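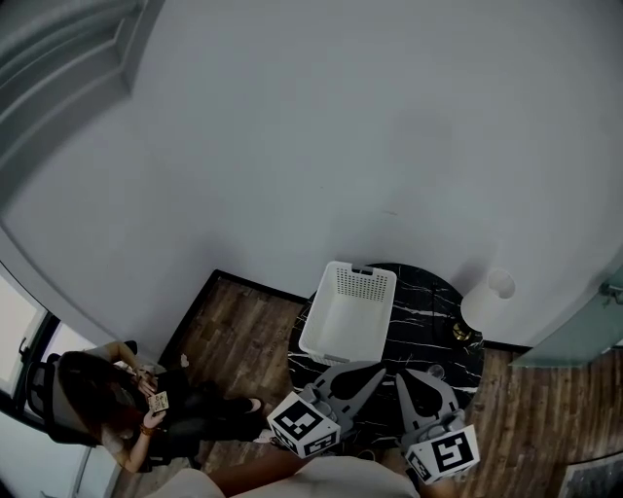

Kidura support
Ticket: Gripper width jumps between two values while the fingers are held still
Component: tag tracking, width estimate
Reported by: Didivik, data tooling
Assigned to: Arsen Derkach
Priority: normal, raised to high on second reply
Status: resolved, one item moved to a separate ticket

Original report

Since we moved to the February build the width channel isn't usable on a good part of our recordings. The operator holds the fingers open and still, and the width in the output switches back and forth between the right value and one that is 26 mm too small. There is nothing in between. It can stay on the wrong value for a second or more and then go back.

We ran the latest batch through and 33 episodes were rejected by the width check at the end. On the previous build the same episodes all passed. We have not changed the fingers, the cubes or the lens. The tag size in the config is right, we measured it again with calipers this morning.

Things we have tried:
Restarting the Akyol worker and clearing its cache.
Running one episode at a time instead of the whole batch.
Printing new tags and sticking them on one of the grippers. Same result.
Setting width_smoothing to high. This makes it worse, as the jump becomes a ramp and gets past our check.

Config and two episodes attached. Please advise, we have a training run waiting for this data.

Reply, Arsen Derkach, 10:15

Thanks for the files. Please put width_smoothing back to where it was for now, it hides what we need to see.

Could you also send the worker log for one of the rejected episodes with tag_debug on? It writes a line per frame with the tag IDs found, the face used on each cube and the reprojection error. I need the log from your machine even though I have the video, because I want to see which calibration file your worker picked up.

In the meantime I am running your first episode here on both builds.

Reply, Didivik, 10:50

Log attached. Smoothing is back to default. The calibration path in the log looks right to us.

Internal note, AD, 11:20

Reproduced with episode one. Old build: width is flat during the holds. New build: switches exactly as they say, two levels, 26 mm apart.

First thought was calibration. The fingers and cubes are low in the picture on this lens, where the distortion is strong, and a calibration made at the wrong resolution gives this sort of error down there. But that would give a steady offset or one that changes slowly with position. A switch between two fixed values doesn't fit. Checked it anyway: the calibration file matches the video resolution, and the checksum in their log matches the file they sent me. Reprojection error on both cubes is low, on good and bad frames alike. Ruled out.

Second thought was left and right being swapped, so that the tracker loses one cube and uses the other one twice. The log says no. Both cubes have their own IDs on every frame I looked at and neither ID appears on the wrong side.

Third, missed detections. The new build fills short gaps with the last good value, and I wondered if it was filling with something stale. Turned gap filling off. No change. There are hardly any gaps in that stretch anyway.

Internal note, AD, 12:05

Went through the face column in the debug log. On the left cube the face used goes from "front" to "top" on the same frame as the jump, every time, and back again on the same frame as the recovery. The right cube stays on "front" all through the hold.

So it is face selection. The old build picked a face when the cube was first seen and kept it until that face was lost. The new one picks whichever face covers the most pixels on each frame. When the wrist tilts the two faces of the left cube are nearly equal in size and it goes back and forth. That on its own should be harmless, because each face has its own offset to the finger centre and both should lead to the same point.

They don't lead to the same point. Looking at the offsets next.

Reply, Arsen Derkach, 12:15

I can reproduce it here, so no need to print any more tags. The tracker is changing which face of the left cube it uses, and the two faces disagree about where the finger is. I need to find out why they disagree. Could you send cube_offsets.yaml from the gripper this was recorded with? The config you attached points to it but it isn't in the archive.

Do not rerun the batch yet.

Reply, Didivik, 12:40

Attached. Note that this file came out of the Filano export, we didn't write it by hand. We have been using it since we got the grippers and it has always worked.

Raising the priority on our side. Our trainer has a slot tonight and if the data isn't ready we lose it.

Internal note, AD, 13:30

Found it. In cube_offsets.yaml the left cube's "top" entry has the sign of the sideways term flipped. The term is 13 mm, so the finger centre ends up 13 mm on the wrong side of the cube, which makes the 26 mm. The "front" entry is right. Both entries for the right cube are right.

It has been wrong for as long as they have had the file. On the old build the left cube locked on to "front" at the start of nearly every recording, so the bad entry was never read. The new face selection reads it all the time.

Compared it with a Filano export made from our own gripper model. Same mistake in the same place. The exporter makes the right side by mirroring the left and then seems to write the mirrored sign back into one of the left entries. I will report it to whoever looks after the exporter now, with both files.

There is also a fault on our side. We changed the face selection without checking that the offsets agree with each other, and whenever two faces of one cube are visible in the same frame we have everything we need to check it.

Reply, Arsen Derkach, 13:45

We have the cause. The "top" entry for the left cube in cube_offsets.yaml has the wrong sign on its sideways value. It was wrong before the update too, but the older build hardly ever used that entry.

To fix it:

1. Stop the Akyol worker.
2. Open cube_offsets.yaml and find left_cube, then top, then offset_y.
3. Change 0.013 to -0.013. Leave the other entries alone.
4. Delete the tag_poses folder for each rejected episode. The worker reuses old poses if it finds them and will not notice that the offsets have changed. Clearing the cache from the menu does not remove this folder.
5. Start the worker and run one episode first, with tag_debug on.

If you have a copy of the file for each gripper, they all need the same edit. Check the value first and don't flip one that is already negative.

Camera poses are computed separately and don't need redoing, so this should be a good deal quicker than the full run.

Reply, Didivik, 14:35

Did the edit and ran episode one. Width is flat in the holds. The face column still changes from front to top but the width does not move with it.

Two of our grippers had the bad value. The third had the right one, and looking at the history somebody here corrected it by hand last year and didn't tell anyone. That explains why none of the rejected episodes came from it.

Starting the 33 now.

Reply, Didivik, 16:10

All but one have passed. The one that fails now fails on something else, "camera track lost", near the end. The operator turns to face a bare wall and the track never recovers. It's possible this was there before and we never saw it because the width check comes first and stops the episode.

Reply, Arsen Derkach, 16:25

Good. Yes, the checks run in order and only the first failure is written to the report, so it could well have been there all along.

I looked at the log for that episode. The number of tracked points falls away when the wall fills most of the view, and the ones that are left are along the skirting and on the fingers. Points on the fingers should be masked out, as they move with the camera and pull the track towards "not moving". The mask in your config is a plain rectangle and stops short of the finger tips when they are fully open. That is worth fixing but it has nothing to do with the width, so I have opened a separate ticket for it and copied in your log. For tonight I would leave that episode out.

Reply, Didivik, 16:40

Agreed, left out. The rest has gone to the trainer.

One question before you close this. How do we tell whether older data was affected? We have a lot of recordings done on the old build that passed.

Reply, Arsen Derkach, 17:05

Anything where the left cube was locked on "top" from the first frame will have a width that is 26 mm too small for the whole recording. It won't jump, so your check won't find it. I have attached a short script, check_faces.py, which reads the stored tag_poses and lists any recording where the left cube used "top" at any point. It doesn't open the video, so it is fast. I tried it on a folder of 4,000 stored recordings here and it finished before I had made a cup of tea.

Recordings from the gripper with the corrected file can be skipped from the date of that edit.

For each one it lists, delete tag_poses and rerun the width step as you did today.

Changes going into the next Kidura build:
When two faces of one cube are seen in the same frame, the finger position from each is compared. If they differ by more than 2 mm the worker logs a warning with the cube and the faces named.
Face selection keeps the current face until another is clearly larger.
A checksum of cube_offsets.yaml is stored with tag_poses, and the poses are recomputed if it changes.
The episode report lists every failed check.

Reply, Didivik, 17:30

Script ran fine. It lists a handful, all from the first week we had the grippers, when people were starting recordings with the wrist tilted. Rerunning those overnight. OK to close.

Status changed to resolved, AD, 17:35
Linked: camera track lost on plain wall, finger mask too short
Linked: Filano export, sign of offset_y on left cube top face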